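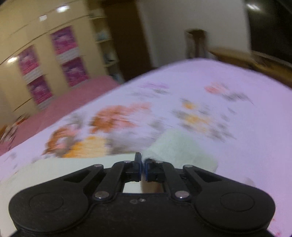

By Cameron Treloar

February 29, 2020

The ferry to Mukby used to run all winter. This year it stopped before the first snow, and Obi Aseston, who has run the grocery by the landing for 20 years, had to work out how to keep her shelves full.

"I bought a second freezer," she said. "Then I called everyone on my list and asked what they could not do without. Mostly it was coffee and cat food."

Her supplies now come by road from Goltovwood, 40 miles the long way. The driver makes the trip once a week if the pass is open. In January he missed two runs in a row, and she sold flour by the cup.

Aseston said she does not blame the ferry company. The boat is old and the engine needs work that was put off twice. She does want a straight answer on when it will be back.

"They told us May. Before that they told us after the holidays. I can plan for May, but I need it to be May."
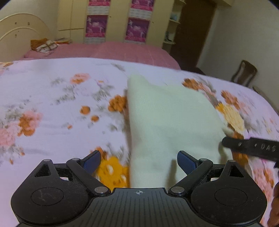

Prices are the part she likes least. Milk has gone up twice since the fall, and she has held bread where it was by taking less on it herself. She spent $1,000 on extra fuel and storage before the end of the year. A few customers have asked to run a tab, and she has said yes to five of them.

She opens at 7 and closes when the last school bus has gone by. Her nephew covers the counter on delivery mornings, when she unloads the truck with the driver.

Asked whether she had thought of selling, she said she had, once, during the second week without a truck.

"Then it came, and I had crates to put away. I haven't thought about it since."

The store will keep its winter hours through the end of March.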